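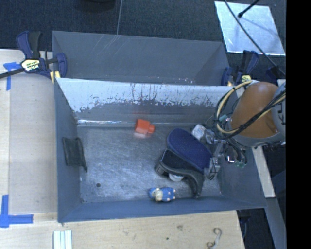 Greifer am Paddel, vorderer Behälter, Zelle Finduvden.

10. Mai 2022
Bericht: Projektteam Greifervergleich, Figueiredo

Zwischenstand Greifervergleich, Arbeitspaket 2

Kurzfassung vorab, Tabellen kommen getrennt. Seit Februar 1772 Griffversuche ausgewertet, beide Greifer zusammen. Zeitplan hält, Budget hält auch, bis auf die Ersatzfinger (siehe unten).

Aufbau: unverändert seit dem letzten Bericht. Graue Metallbehälter, mit Klemmen am Tisch gesichert, Kamera fest. Neu ist nur die Objektmischung – flache, weiche und sperrige Teile durcheinander. Satz umfasst jetzt 11 Objekte, von denen jeweils nur ein Teil im Behälter liegt.

Vuvley-Greifer (Gelenkfinger): bei blockigen Teilen gut, der rot-orange Klotz macht kaum Probleme. Schwierig bleibt das ovale Paddel. Liegt flach, Finger müssen fast am Boden ansetzen, dann Kontakt mit Blech und Abbruch durch die Kraftüberwachung. Wenn es schräg auf einem anderen Teil aufliegt geht es besser. Die schwarze Tasche an der Seitenwand: Ergebnis stark vom Anfahrwinkel abhängig, noch nicht verstanden.

Mokov-Greifer (Parallelbacken): schneller beim Schließen, braucht aber mehr Platz neben dem Objekt. An der Wand oft keine gültige Pose. Kleine Figuren dafür sauber gegriffen, auch in Seitenlage.

Kamera: Glanzstellen am Behälterboden stören weiter die Tiefendaten, vor allem an der Kante zur Rückwand. Maskierung eingebaut, hilft teilweise. Matte Einlage ist bestellt, Liefertermin offen. Kratzer im Blech werden vereinzelt als Objektkante erkannt, Schwellwert angepasst.

Kabelführung am Arm: Schlaufe vor dem Gehäuse ist uns zu weit, schränkt den Anfahrbereich ein. Wird beim nächsten Umbau neu verlegt.

Offen:
– Fingerspitzen, 2 Sätze nachbestellt, Freigabe der Mehrkosten fehlt noch
– Vergleich mit identischer Startlage für beide Greifer, bisher nur ähnlich
– Controllerwechsel verschoben, erst nach Abschlus der Greiferreihe

Bitte um Rückmeldung zu den Mehrkosten, sonst steht die Vuvley-Reihe.

Weitere Berichte
Arbeitspaket 1: Aufbau der Zelle Finduvden
Kamerakalibrierung, Messprotokoll Februar
Mokov-Backen: Verschleiß und Wechsel

Kontakt: Projektbüro Figueiredo | © 2022 Figueiredo | Nach oben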